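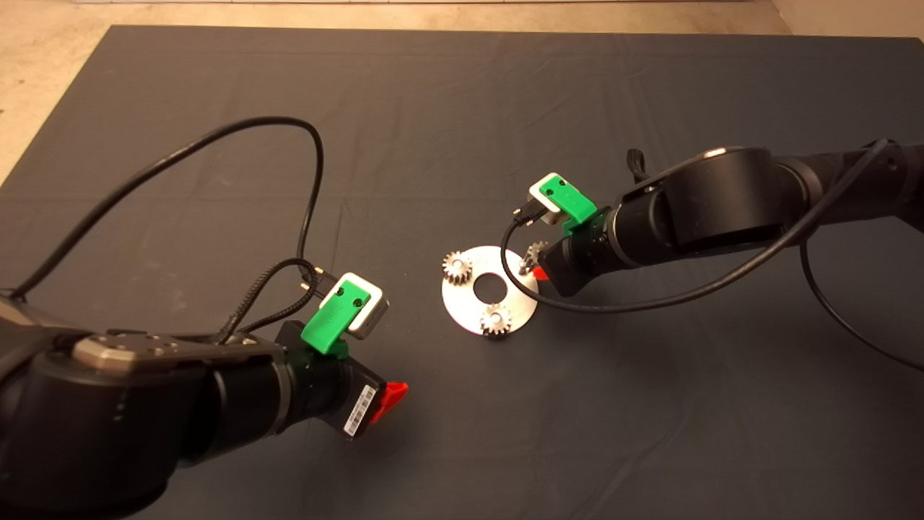

Progress report, second period
Work package on good practice for two-arm assembly cells
Prepared for the programme office in Fustville

In the last report we promised a first full draft of the practice rules by May. The draft is ready and has been in daily use at the Sundthorpe bench since the start of this period. It has 76 rules. Many of them are short, and a few are still too long, which I will come back to.

The work task is the same as before: small spur gears are handled by two arms over a round metal disc. We kept this task on purpose. When the task stays the same, we can see more clearly what a change in the rules does to the work.

What was done

We recorded 249 runs under the new rules. Of these, 229 were accepted by the reviewer. The other 20 were put aside, nearly all for the same cause: the operator had started the run before the written start check was complete. The runs were not bad in themselves, but our rule says that a run without a start check is not counted, and we followed it.

The start check now includes the cables. Each arm carries a camera above the gripper, and the cable must have enough slack for the full reach but must not lie where the gripper has to pass. In the first version we wrote only "cables shall be safe", and every operator understood this in a different way. The new text asks the operator to move each arm slowly to its farthest working point and look at the cable and its plug during the movement.

The rule for the shared area in the middle of the mat was also rewritten. Only one gripper may go down to the disc at a time, unless the task sheet says that both are needed. The second arm waits at its own side. Operators at Harju asked for this after they had read our draft, and their wording was better than ours, so we took it.

What is late

The chapter on stopping and restarting is not finished. We agree on how to stop. We do not yet agree on who may restart, and whether the gears should be taken away from the disc first. Grinura has sent us comments on this and I have answered half of them.

The translation of the operator card has also not begun. I would like to wait until the long rules are cut, otherwise we pay for the same pages two times.

Money and people

Spending follows the plan. We used less on travel and more on review hours. I ask for permission to move the rest of the travel money to review.

Next period

We will finish the restart chapter, shorten the long rules and let 2 operators who have not seen the bench before work from the card alone. Their questions will be written down and sent to you with the next report.

Raili Hakala
Sundthorpe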